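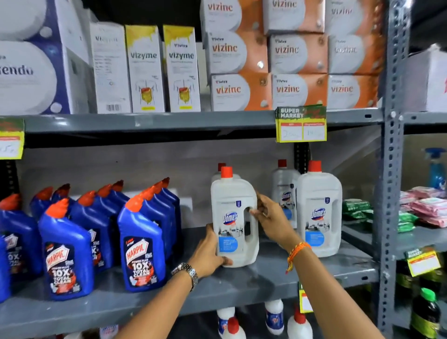
Cleaners on the middle shelf, boxed supplements and health products up top.

I spent a morning at a supermarket in Plurndale, mostly getting in people's way. I wanted to talk about Stimidico, the stock system the store switched on in January, and I ended up doing most of my talking with a shelf worker between the bleach and the biscuits (she'd only chat if I kept up with her).

She has been on the floor for five years. Before the switch, she told me, her day began with a clipboard. "You walked the whole store and wrote down what was low. Then you walked it again with the cart. My feet knew every tile!"

Now the list is already on her handheld when she clocks in. It comes from the registers overnight, sorted by aisle, and on the day I visited it had 49 lines on it. She likes that part a lot. The part she likes less is the clock in the corner of the screen – it gives her 27 minutes an aisle, whether a customer stops her or not.

"A man asks me which one is for tiles and which one is for toilets. I'm going to answer him, right? The machine thinks I'm standing there doing nothing."

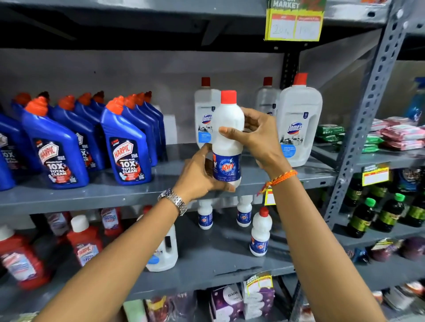

PLURNDALE, April 29, 2021

So what does the software still leave to her? Pretty much everything you do with your hands, it seems. Bottles get turned so the label faces out, a jug that somebody left on the wrong shelf goes home again, and price tags are written by marker like they always were. Dridus, the company that installed the system, has offered electronic tags. The manager told me he's thinking about it, but he didn't sound in a hurry.

I asked her whether she worries about her job. She thought about it for the length of a shelf.

"At the Damgaard store they stopped replacing people who left. Same list, fewer of us to do it. That's what I watch for. I don't mind the computer counting."

She has started keeping notes of her own on the back of old receipts, for the times the handheld says there are bottles out back and there aren't. The manager reads them on Fridays and fixes the numbers by hand. Last I saw her, she was on line 31 and had a customer waiting.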